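Local News | Consumer | Shopping
Last updated: September 2015

Home News Business Opinion Events Contact

Swap table at Ernomgate promises less clutter, but the math is hard to find

The Ernomgate shopping center says its monthly swap table is keeping household odds and ends out of the trash. After two sessions, it has not said how much, or where the leftovers go.

The idea is simple enough. Shoppers bring small things they no longer want, put them on a table on the upper level and take home anything they like. No money changes hands. The center supplies the room and the tables, and Cedano, a local storage and moving firm, supplies the signs, the tape and a good many flyers for its own storage units.

According to a statement from the center, the first session in August drew 264 visitors and "found new homes for nearly everything on offer." Asked what that meant in numbers, the center said it had counted people coming through the door but had not kept a list of items. It also could not say how many of those visitors were there to swap and how many were cutting through to the parking deck, as the room sits between the elevators and the exit.

The rules, printed on a sheet taped up by the entrance, limit each person to 15 items. Clothes are refused, along with anything that needs two people to lift. Sealed snacks are allowed. Electronics are allowed "at the owner's risk," a phrase the sheet does not explain. There is no form to sign and no record of who brought what, so a buyer's remorse desk is out of the question, and so is any way to return a phone to the person who wiped it badly.

That last point deserves more attention than it has gotten. A phone with an old account still on it is no gift to the next owner, and it may be a problem for the last one. The center said it "encourages" people to clear their devices first. It does not check.

Cedano's part in this also raises a fair question. The company makes its money when people keep more than they have room for. Its flyers, stacked by the door, offer the first month of a small unit for $40. A shopper who came in to get rid of a box of stuff could leave with a discount on a place to put it. The company said in an email that it sees the event as "a natural fit with our values," and did not answer a question about how many units it had rented to people who picked up a flyer.

There is a case for the event all the same. Dratholm, the town's last secondhand store with regular hours, closed its drop-off window over the summer, and people on the east side now have a long drive if they want to give something away. The thrift room on Cabrera Street takes furniture and dishes but turns away sports gear and gadgets. For those things, a table at the mall may be the only option short of the curb.

What shows up is a mixed bag. The second session had small cardboard boxes, one of them marked Heybright, a black padded Kason racket cover, a white smartphone, a clear phone case and an orange-red snack bag with Chinese writing on it.
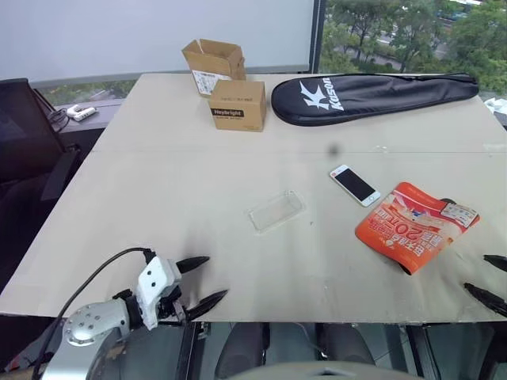
Vol. 9, No. 17

The racket cover is the sort of thing that makes sense at an event like this. Covers get separated from rackets all the time, and anyone with a bare one at home would be glad of it. A phone case is harder to place. It fits certain phones and no others, and the table has no labels to tell people which. Two shoppers tried it against their own phones at the second session and put it back.

The boxes are a different matter. Shipping cartons turn up often enough that the rule sheet now asks people to empty them and peel off any labels with a home address. Whether a used carton counts toward the 15-item limit is not spelled out. If it does count toward the total of things "rehomed," the final number will flatter the project.

The center says leftovers are boxed and "passed to partners." It would not name the partners. Cedano said it hauls the boxes but does not choose where they end up. The town's waste office said it had no arrangement with either one.

A third session is planned, with the same hours and the same limit. The center said it is looking into keeping an item count this time - though it would not commit to publishing one. Parking on the deck is free for the first hour. Anything not claimed by closing is treated as donated, so people who change their minds should come back for their things before the doors shut.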